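Flarkenau sideboard, refinish or leave alone?

cleddale_attic
Posted 16th June
Picked up a Flarkenau sideboard at an estate sale for $200. Walnut veneer, brass pulls, one door that opens whenever a truck goes by. The top has a ring on it the size of a soup pot. My husband says strip it. I say wax it and buy a large lamp. Opinions?

Radymyr P.
Leave it. That veneer is about as thick as a good business card, and I've met the other side of it with a sander.

kneehole547
Disagree. Ring that size, waxing just gives you a shiny ring. Chemical stripper, plastic scraper, go slow. Did mine last December and it still has all its veneer, thanks.

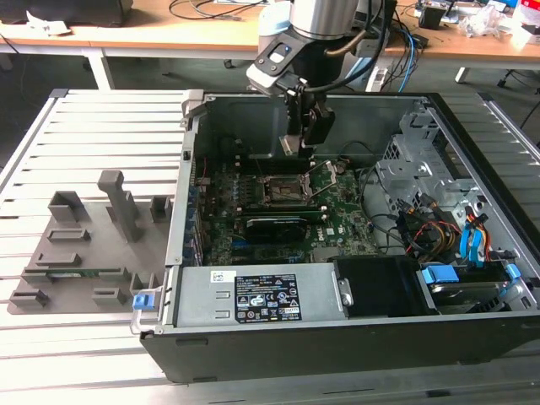 I'd leave the doors alone though, and don't touch the brass. People pay extra for brass that looks neglected.

Radymyr P.
People pay extra for original finish too. A dealer near me has a Flarkenau at 3,000, ring and all.

kneehole547
Has it. Hasn't sold it.

Antonina Hnatiuk
Try the mild stuff first. If the ring is white it's in the finish and may rub out with oil and a soft cloth. If it's black it's in the wood and you two can go back to fighting. The door wants a new catch, three bucks at any hardware store.

cleddale_attic
It's white on one side and black on the other. Pricing lamps.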